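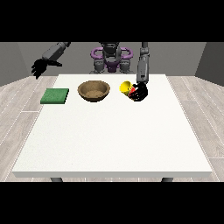
What became of Exhibit 142 in the Sabatier fire trial?

Exhibit 142 was returned to the Virkstead courthouse in March, by mail, from the man it had helped to convict.

The Return of Exhibit 142
A story
23 December 2018
By the Fiction Desk, Dromine Quarterly

The Clerk's office of the Dromine County Court submits the following account to the presiding judge, as directed. It concerns a ferry ticket.

The ticket was entered into evidence at the trial of a former night manager of the Sabatier Hotel in Londau, who was charged with setting fire to the linen store on the ground floor. The state's position was that the defendant had crossed to Londau on the last boat, let himself in by the service door, and gone home on foot over the bridge after the alarm was raised. The defendant's position was that he had been asleep in Virkstead. The ticket, found in the lining of his overcoat, bore the stamp of the last boat. The jury was out for less than an afternoon.

After sentencing, all exhibits were boxed and placed in the evidence room on the lower level of the courthouse. The log for that date shows each item received and initialed. The initials beside Exhibit 142 are those of the deputy clerk then in charge of the room, who has since retired and who cooperated fully with this review.

When the defendant had served his term, he wrote to this office to ask for the return of his personal property. He was entitled to do so. The form he completed listed an overcoat, a pair of gloves, a door key and a fountain pen. The items were released to him at the counter on the payment of a 5 dollar storage fee, for which he was given a receipt. The overcoat was released in the bag in which it had been stored. It was not searched. There was at that time no rule requiring that it be searched, and the clerk on duty did not depart from any procedure then in force.

In March the office received an envelope with a Londau postmark. It contained the ticket, still in its numbered sleeve, and a letter on plain paper. The letter is attached in full, but the relevant portion reads as follows.

"I found this in the coat pocket when I got home. Someone in your building must have put it there, and I suppose it was a mistake. I have had it on my kitchen shelf all winter. I would like you to look at the back. I was never shown the back."

The back of the ticket was examined by the Clerk in the presence of two members of staff. It carries a printed notice stating that tickets are valid for return travel within the season, and below the notice a second stamp, much fainter than the first. The second stamp is from the Virkstead landing. It is for the first boat of the morning following the fire.

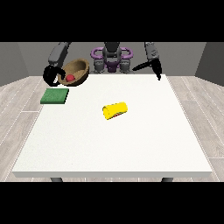

The office did not at first know what to make of this, and it is not the function of the office to make anything of it. A clerk receives, numbers, stores and produces. The weight of a thing is for others. But the Clerk had sat below the bench for every day of that trial, and remembered the closing argument for the state, in which the walk home over the bridge was described at length: the cold, the smoke behind him, the patience of it. A man who has walked home over the bridge has no need of the morning boat. A man who has stayed the night in Londau might.

The Clerk therefore asked to see the transcript. The ticket was offered on the second day. The prosecutor read the front aloud. The defense stated that it had no objection. It was passed to the jury in its sleeve, which was made of clear plastic on one side and gray card on the other.

The Clerk then wrote to the ferry company. The reply was courteous and brief. The company had kept no passenger records for the period, but it confirmed that the morning stamp was applied by hand, by an inspector, and only to persons on board. It added that the inspector had been known to stamp lightly when his pad was dry.

It will be objected that the second stamp does not help the defendant. The Clerk has considered this. He swore that he was asleep in Virkstead, and the ticket, read on both sides, says that he was in Londau all night. If it is true, he lied to the court. In a second letter, sent at the request of this office, he does not dispute it. He writes that there was a room on the top floor of the hotel, and a person in it, and that when the alarm sounded the two of them went down the back stairs together and parted in the yard. He writes that the person was married then and is dead now. He does not give the name, and has asked that the office not look for it.

The office has not looked for it. The guest register of the Sabatier Hotel, a volume of 500 pages, remains in the evidence room as a separate exhibit. It has not been opened in the course of this review - the Clerk wishes the record to be clear on that point - although it was taken down from its shelf on one occasion and put back.

The following steps have been taken. The ticket has been placed in a new sleeve, clear on both sides. A notice has been sent to the state and to the last counsel of record for the defense. Garments are now searched before release. The storage fee has been refunded by check, and the check has not been cashed.

The Clerk makes no recommendation as to the verdict. The Clerk requests only that the ticket not be returned to the lower level until the court has read it, and has kept it for the present in the top drawer of the desk in the front office, which locks.

Sign up for our newsletter to receive new fiction from Dromine Quarterly by email. You may unsubscribe at any time.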